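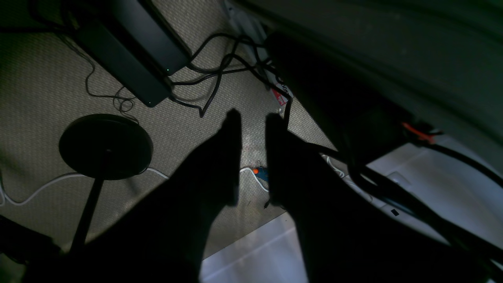 Burna Household Manipulation Project
Progress report, second period
Submitted 2024-09-28 by Maëlle Friesen, project lead

Summary

Collection at the Rullitz site started in May and has continued without a long break. We now have 300 accepted demonstrations of floor-level tasks, all recorded by teleoperation with a wrist camera on each arm. The target for this period was met. Labeling is behind, and the reasons are given under Problems.

What was collected

Each demonstration is one attempt by an operator to pick up, move or put down something at floor height. The first tasks used open floor. In the second half of the period we moved on to floors with power adapters, stands and loose cables on them, as set out in the work plan. The operators keep those sessions separate in the log so that the training team can weigh them differently.

Sessions last 40 minutes. Operators get a break after each one, and we don't schedule the same person for more than four in a day. Thomas Ruggiero and Sirkka Niskanen did most of the driving. Hüsnü Çetinkaya joined in the summer and was recording on his own after nine practice sessions.

Failed attempts are kept. They are marked as failed and stored with the rest, and they don't count toward the 300.

Training

Jörg Hagedorn trained the Plesine policy twice on the data available at the time. The first run used open-floor examples only. The second added the cluttered ones. In both cases we ran 30 test pickups. The second policy was better at coming down beside a cable without closing on it. It still does poorly with thin cords on light-colored flooring, and it tends to stop short when the target is small and lies between two larger things. We think more examples will help with the second problem. We are less sure about the first.

Problems

1. Low light. Black cables in shadow are hard to label from the wrist view. Sirkka has been going back to the overhead recording to settle doubtful cases, and this roughly doubles the time per clip. Two work lights were ordered and are now in use for part of the sessions. We want to keep some dim recordings in the set.

2. Labeling backlog. At the end of the period 40 demonstrations were still waiting for labels. Thomas will move to labeling half time until they are done.

3. Gripper wear. The finger pads were replaced once. Clips recorded shortly before the change have been flagged.

Changes to the plan

We would like to move the soft-object tasks to the final period and use the coming one for cords and connectors. No extra money is needed for this. The budget line for props would cover the additional cables.

Next period

Finish the backlog, then record connector pickups on carpet and on hard flooring. Jörg will train a third policy once those are labeled and will repeat the 30 test pickups with the same layout. The operator handbook also needs a new section on marking failed attempts, which Hüsnü has agreed to draft.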